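Still on the towel drawer, day whatever

So I finally did the thing I've been putting off since April, which is go through every towel, dishcloth and cleaning rag in this house and decide which ones get to stay. I know, thrilling stuff. But some of you asked after my last post (the one about the spice shelf, where I found the cumin from two apartments ago) and I did promise.

A little background if you're new. We moved in with way too much fabric. I had the hall closet for bath towels, a kitchen drawer for dish towels, a bucket under the sink for rags, and then a mystery bag in the laundry room that I just kept adding to. The mystery bag was the real trouble. Every time I couldn't decide on something, in it went, and then I'd walk into the store and buy a new pack of kitchen towels because I couldn't find any clean ones! My last set came from Benia and it was 4 for a price I'm not going to type out here.

The plan was to clear off the big light table, bring the cloth out a bit at a time, fold what I liked and be ruthless about the rest. I started right after lunch and figured I'd be done by three. Ha.
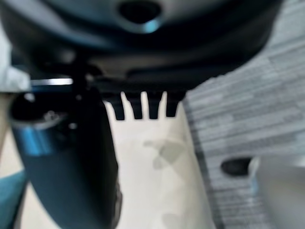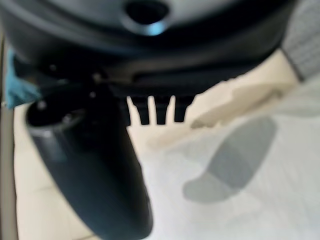
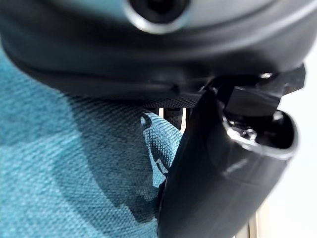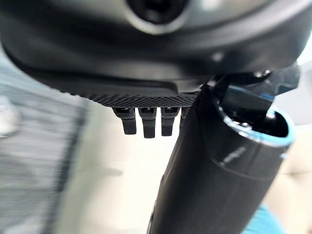
I have changed my mind about folding in thirds. I used to be a thirds person, very firm about it, because that's how my grandmother did it and her linen closet looked like a hotel. But thirds only works if your shelf is deep, and mine isn't, so everything stuck out and the door never closed right. Now I fold in half, in half again, and then roll it up from the short end. For practice I'd go with something like the teal-blue woven one in the third picture, because a color like that stands out so well on a pale surface and you can see right away if your edges have wandered off. White towels on a white table are a nightmare, I end up patting around for the corner like I've lost my glasses. The rolls stand up in the drawer on their ends and I can pull one out without the whole stack sliding over.

Rags are another story and I refuse to fold them. I read a blog once where the lady ironed hers. Good for her! Mine get dropped in the bucket and that's the end of it. The only rule I'm making is that the bucket can't overflow, so if a new rag comes in, a sad old one goes out.

The drawer itself got a wipe and a new liner. It's the Cluma one with the grippy back, and I cut it too short the first time and had to start over, which used up the rest of the roll. If you're doing this at home, measure the drawer with it pulled all the way out. I measured mine half open, like a genius. I also tried one of those spring-loaded dividers from Gagnon, and I'm not in love with it. It holds fine as long as both sides are full, but once you're down to a few towels it starts creeping toward the back. Might return it, might move it to the sock drawer.

Bath towels I'm saving for another day. I kept 8 and I already think that's too many for two people and one bathroom, but guests do turn up, and I'd like them to be dry.

Next up is the sheets. If anybody has a way of doing a fitted sheet that doesn't end in a ball, please leave it in the comments, I've watched all the videos and I still lose track after the second corner.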